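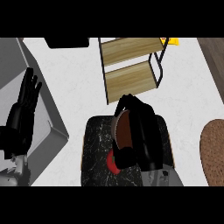 Pretoria, 19 January 2018

Five-finger hand or simple gripper for kitchen tasks?

lizelle_m
We compare two end effectors in simulation before we buy: the Skitina hand with five fingers, and the Bridel parallel gripper. Same arms, same counter with the sink and the cutting board. In the render the right Skitina hand has the brown cup and the left one is open over the sink. I made 11 trials with the cup so far. The hand dropped it in two of them. Has somebody experience with both?

jxaba
Which contact model do you use? With the default one in Prerkano, curled fingers hold nearly everything. I would not trust these numbers for the real hand.

lizelle_m
The default one, yes. I did not change friction either.

Mbali Zwane
I disagree a little with Johannes. The numbers are too kind, but the comparison is still useful if both grippers get the same contact settings. For the cup I would take the Bridel and grasp at the rim – less to tune.

jxaba
Same settings do not help when one gripper has two contacts and the other has many. The error is not equal.

nobuhle.s
Try the tomato also. Our parallel gripper was fine with cups and very bad with soft round things. We changed the pads in September and it became better, but not good.

lizelle_m
Thank you all. I will lower the friction, repeat the cup with both, and then do the tomato. Does the Dlamini controller accept a force limit for each finger, or only for the whole hand?

nobuhle.s
For each finger, but you must switch it on in the config file.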